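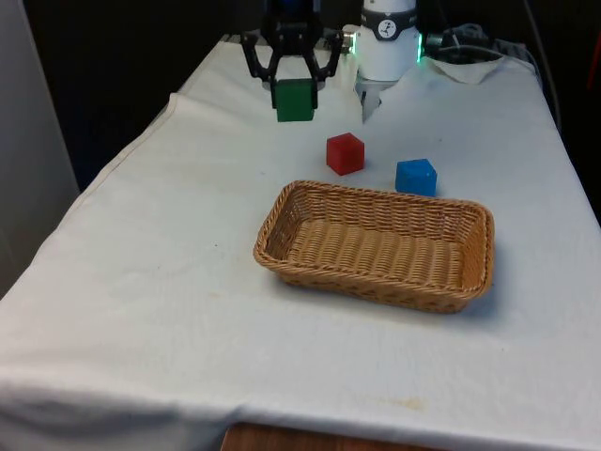 Visit to the Handling Laboratory at Nandport

In May, members of the Flostum Technical Exchange were received at the Nandport handling laboratory for an afternoon on the care and setup of a single robot cell. The visit was hosted by Ziad Mahasneh, who is responsible for the cell, and Samira Issa, who keeps its maintenance record. Thirteen members attended. The group was split in two at the door, as the aisle beside the cell does not hold more than seven people comfortably.

The cell is a small one. A single arm works over a cloth-covered table, and its standard exercise is to pick up colored cubes and place them in a basket. Mr. Mahasneh explained that the exercise was chosen for its usefulness in checking the cell after any change. If the gripper has been removed, if the table has been moved, or if a cable has been replaced, the same exercise is run again before other work resumes. At the time of our visit the record stood at 3202 completed picks with the present set of fingers.

Setup of the table

The height of the table is set first and checked at all four corners. The distance from the arm's mounting face to the front edge of the tabletop is kept at 855 millimeters. Only then is the cloth laid. Ms. Issa noted that the cloth is treated as part of the cell and has its own line in the record. It is pulled smooth in the working area and left to hang at the front. Creases near the sides are accepted. A fold under a cube is not, as it can tilt the cube enough to spoil the grip.
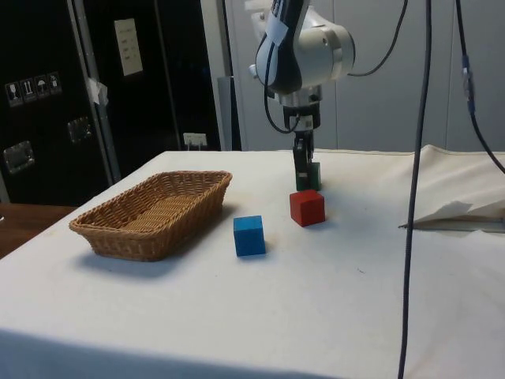

Reading time: 4 minutes

The basket has no fixed position. It is moved by hand between runs, within limits agreed in advance, and the cubes are set out again at varying distances from it. Khalil Boutros, of our own group, asked whether a marked position would give cleaner results. Mr. Mahasneh replied that it would, and that the cell had been run in that way during its first months. The practice was dropped when a worn finger went unnoticed for several weeks.

Care of the gripper

The longest part of the afternoon was given to the gripper. The fingers are wiped at the start of each working day with a dry, lint-free cloth. Solvent is used only when there is residue from tape. The operator then closes the fingers slowly on a test cube, lifts it a short distance, holds it, and sets it down. A cube that turns in the grip is written up, even if it does not fall.

Mounting screws are checked with a torque driver once a week and marked with a paint pen. The laboratory buys its spare fingers from Wendetti in matched pairs and does not mix a new finger with an old one. Mireille Harb asked about the expected life of a pair. The last pair was retired after 914 picks, but this followed a collision with the table and was not considered typical.

Cables

Ms. Issa was frank on this subject. Of the stoppages recorded since the cell was installed, roughly half were traced to a cable or a connector — most often one that had been pulled tight when the arm reached its far limit. The present rule is that the arm is driven slowly through its full reach after any work on the cables, with one person at the controls and a second watching the slack.

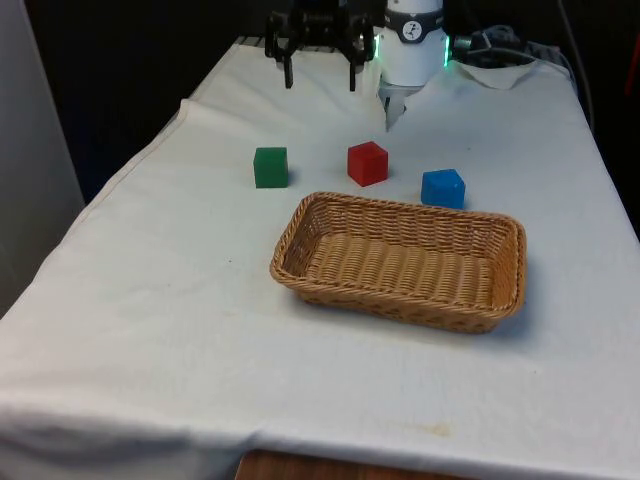

The same two-person rule applies to recovery after a fault. The arm is stopped, the reason for the stop is written down, and the cubes are left where they lie until the entry is complete. Operators had been in the habit of clearing the table first, and the position of the cubes was then lost to whoever had to study the fault. Tamer Bitar, whose firm Bitar services similar cells, remarked that his own technicians would be asked to adopt this practice.

A short discussion followed in the upstairs meeting room. Members wished to know how much time the daily checks require. Mr. Mahasneh gave a figure of 20 minutes for an experienced operator and nearly twice that for a new one. Blank copies of the daily check sheet were handed out, and members who were unable to attend may request one from the Exchange office.

The Exchange thanks the laboratory for its hospitality. Questions on torque settings, which could not be answered in full on the day, have been forwarded to Ms. Issa, and her replies will be circulated with the next bulletin.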